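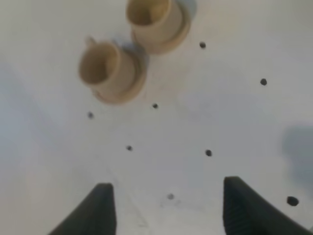
Wrist view, cups and saucers.

Akstead household tasks, January report. Tea service stays the reference chore. The period's budget covered 700 trials on a single arm and 40 with 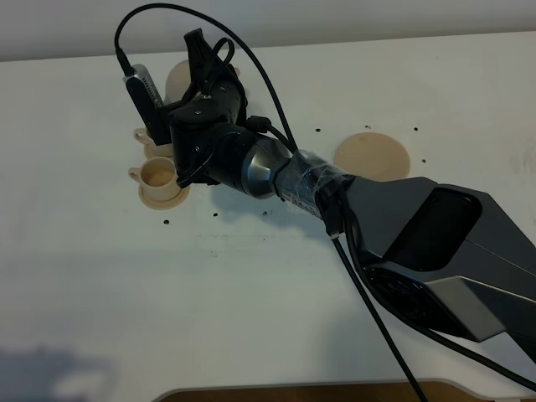
2 arms working together. Cable routing remains open – Aurel Olteanu will propose a revision.
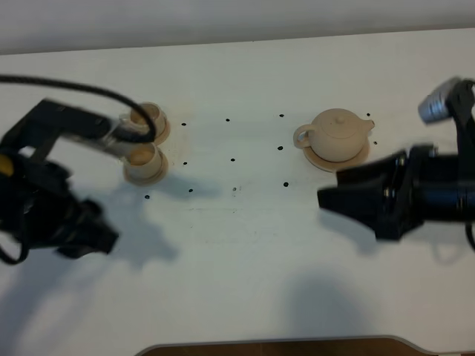

Readiness

Unsupervised home use is not yet justified. Stostik requests one more period for handle grasps.
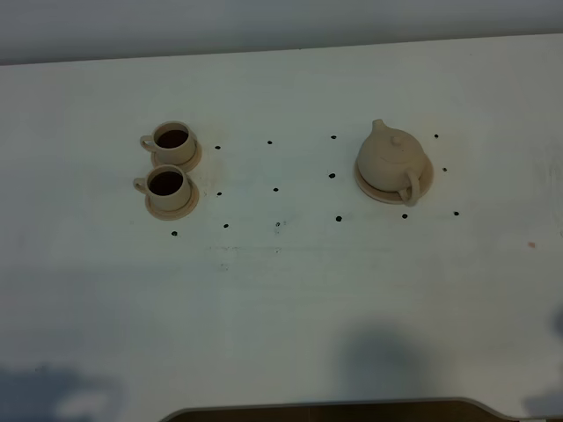

Tea set with both cups filled.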